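Robots and housework: your questions
Print this page | E-mail this page

Updated 4 Dec 2019

Can I buy a robot that does chores?

You can buy one that vacuums and one that mops. A machine that picks up whatever is lying around and puts it away is not on sale at Iltelstead or anywhere else we know of.

What can the arms do now?

Small, single jobs. Put fruit in a tray, move a cup, pull a drawer open. Memik ran 602 pick-and-place tries in November and 400 of them went through without help. Fruit is a fair test. It's round, it rolls, and it bruises if the fingers close too hard.

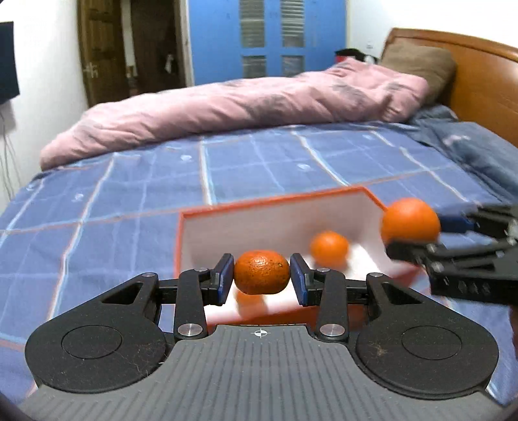
A reader in Pranley wrote in to say that a success rate like that would get a person fired from any packing line, and that she would wait until the machine could do a full shift. Her point stands for shop floors. At the Benavides plant the arms handle 2 kinds of carton, always the same size, and people do the rest.

Why is a home harder than a factory?

A factory can bolt things down. In a home the bedding is rumpled, the light changes and the tray is somewhere else tomorrow.

What about folding laundry?

Slow. Towels are possible. Fitted sheets are not, as far as we have seen.

Are two arms better than one?

For some jobs. One can hold while the other places. They also have to stay out of each other's way, and that takes more programming.

When will this change?

Memik says 3 years for simple tidying. We would plan on longer.

Print this page | E-mail this page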